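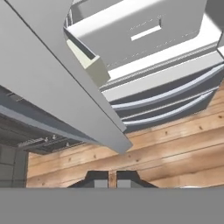 Kitchen group: news from the simulation

The kitchen group of the Zadudcombe robotics club has now been working in simulation since March, and many members have asked what we are doing there, as there is so little to see in the workshop. I will try to give a short report.

The task is the same for all teams in the Perkitz student competition. A robot arm with a two-finger gripper must work in a kitchen it has not met before. It must open a door or a drawer, take something out, put it in another place and close everything again. The kitchens are all virtual. Each team receives a set of 100 rooms for practice, and the rooms for the final are kept secret until the day of the run.

Our program is called Furus. It receives the view from the wrist of the arm and decides the next small movement. For a person who sees this view for the first time it is quite confusing, for the whole room tilts when the wrist turns. I needed two evenings before I could say quickly what was a drawer and what was a wall. The program has the same difficulty, and most of our work this autumn was on this point.

Long curved handles are at present our best subject. The gripper can take them in many places, so a small mistake in position does not matter much. Recessed handles are much harder. There the fingers must go into a narrow opening and pull, and if the angle is wrong they slide along the front and nothing opens. We had for a long time the idea that our distance estimate was bad. Then Bernd Gerlach looked through the recordings one by one and found that the arm was often in the right place but came in too steep. He changed the approach so that the wrist first levels itself and only after that moves forward. It costs a little time in each attempt, but we keep it.

The second problem is open doors. When a door stands open near the arm, it hides a part of the room, and Furus tends to forget what is behind it. At the moment we let the arm move back and look again before it chooses a path. This is not elegant, and I would be glad if someone has a better suggestion.

We have now 2859 recorded attempts on the club server. Of these, 267 are marked as "unclear", which means that two of us could not agree if the drawer was really closed at the end. The rules say "fully closed" but do not give a distance. I wrote to the organizers about this and wait for the answer. Please do not delete the unclear ones, even if the disk is nearly full.

The old Vogler computer in the back room is reserved for the night runs. If you need it in the daytime, please write your name on the list at the door and do not switch it off when you leave — the night run starts by itself.

New members are welcome also without programming experience. Sorting the recordings is a good way to begin, and one learns quickly what the arm can do and what it cannot. Our registration for the competition must be sent by Nov 11, 2020, so who wants to be named in the team should tell me or Bernd before that.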